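Pradlow Approves Two-Stage Purchase of Kitchen Handling Equipment

June 6, 2019

Pradlow will split its planned purchase of robotic arms for kitchen handling work into two stages, with simulation work funded first and hardware ordered only after a set of test tasks has been passed. The plan was approved this week by the company's equipment group and covers one arm, one multi-finger hand, spare parts and the software seats needed to run both.

The first stage pays for simulation licenses, two workstations and engineering time. Tasks are built as virtual kitchens with a counter, small appliances, drawers and loose items of food and packaging. Each task is run 1000 times with changed object positions before it is scored. A task counts as passed when the hand picks up the named object and sets it down in the named place without touching anything else on the counter.

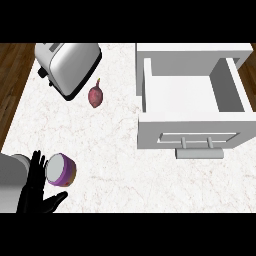
Hand choice accounts for the largest open item in the budget. A two-finger gripper from Jasteck was quoted at the lowest price and has the shortest lead time. The multi-finger hand under review, supplied through Tanabe, costs more and needs a separate controller, but it was kept on the list for round containers and small produce. Drawer handles are scored as a separate group of tasks.

"We had one line in last year's budget that just said 'robot,'" said Golnar Yazdani, who manages equipment planning at Pradlow. "The hand, the mount, the controller and the cables all came in on different quotes, and the total was well over the line. This time each part has its own number."

The group set a limit of 355 engineering hours for the first stage. Roughly 100 of those are reserved for matching the simulated objects to measured weights and surface friction. Janaka Wanigasekara, the engineer responsible for the test tasks, asked for the reserve after a trial in March in which a simulated drawer slid with far less force than the real one.

Stage two covers the hardware order, a bench with a stone top, a drawer cabinet and installation. Pradlow has asked both suppliers to hold their quoted prices until the end of the first stage. Tanabe has agreed. Jasteck has offered a hold on the gripper but not on replacement finger pads, which are priced separately and are rated by the supplier for 3000 grasp cycles. Pad replacement has been entered as an operating cost.

Service terms are still being worked out. Primader, which maintains the company's existing conveyors, has submitted a bid for annual inspection of the arm but does not service the multi-finger hand. Under the current draft, the hand would be returned to its supplier for repair, and a second unit would be leased to cover the gap. Eilidh Moncrieff in purchasing is comparing the lease against the price of a spare.

Floor space, power supply and guarding for the bench are budgeted under facilities and are not included in either stage. A revised cost sheet will go to department heads with the first set of task scores.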